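Home Forum > Kitchen & Pantry > Storage

Sorting fruit into wicker baskets: worth it, or just get a bowl?

nandcombe_amy
I'm trying to get our produce off the kitchen counter. Right now everything goes into one big ceramic bowl, and whatever is on the bottom goes soft before anyone sees it. I was thinking of two shallow wicker baskets, one for fruit and one for everything else, on a side table by the back door. Does wicker hold up? Do I need liners? Budget is small, but I'd like something that lasts.

pantrymoth
We did this in April. Two baskets, same size, and it works fine. The only thing I'd change is the spacing. I had them pushed together and stuff migrated from one to the other all week. Put a gap between them.

Jurer42
Wicker holds dirt. Every crumb and onion skin works its way into the weave and stays there. I had one for years and ended up taking it outside to bang it on the fence. A wire basket or a plain bowl rinses clean in the sink.

pantrymoth
A liner fixes that. A dish towel will do, and you wash it with the others.

Adeel Janjua
We use the woven ones with flared sides. The flare helps, as you can get your hand in without knocking everything around. Labels matter more than I expected. Ours is a sheet of plain paper with "fruits" written on it in black marker, laid on the table in front of the basket. You can see it in the first one.
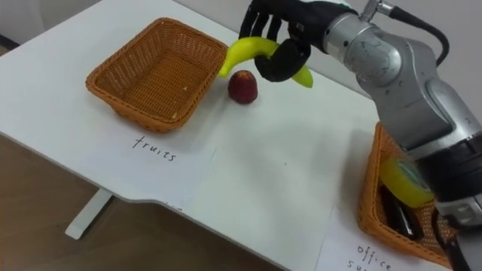
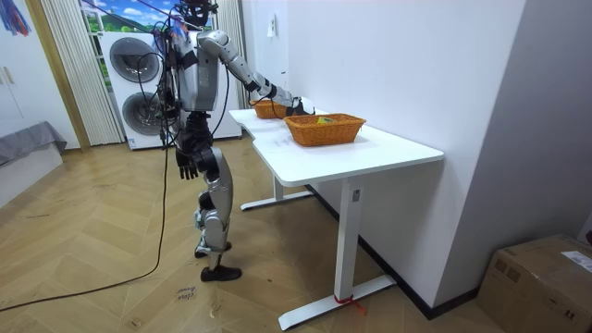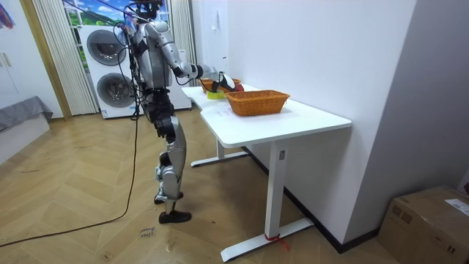
Same white desk and woven baskets in all three.

Chutima Ruangrit disagreed about the labels and said that in a house with grown adults a sheet of paper is one more thing to wipe around. Her advice was to keep bananas out of the baskets completely and hang them on a hook, because they speed up ripening in whatever sits next to them.

nandcombe_amy
I had no idea about the bananas. Does that apply to apples too?

Chutima Ruangrit
Apples give off the same gas. If you eat them fast, leave them in with the rest. If you buy a big bag, the extras go in the fridge.

Jurer42
So now it's two baskets, a hook, a liner and a label. A bowl is a bowl. Buy less fruit.

whiteley_dad
There are 6 of us here and buying less fruit isn't going to happen. We go with two baskets, one for ready to eat and one for not yet. I move things across every morning when I make coffee. The kids know which one they can take from. Nothing written down.

Adeel Janjua
Ready and not yet is a good split. I'd still want the paper when we have people staying. They put things back in the wrong place otherwise.

pantrymoth
On the table by the back door: check how much sun it gets. Mine was in full afternoon light for the first two weeks and the peaches went wrinkly. I moved it to the other wall.

nandcombe_amy
It's a north side door so that should be okay. I'm going to try two shallow baskets with towels in them and hang the bananas. The bowl can go back to holding keys. Does anyone have a source for baskets that don't shed bits? The last one I bought left splinters on the shelf.

whiteley_dad
Run your hand along the rim in the store. If it catches on your sleeve, put it back.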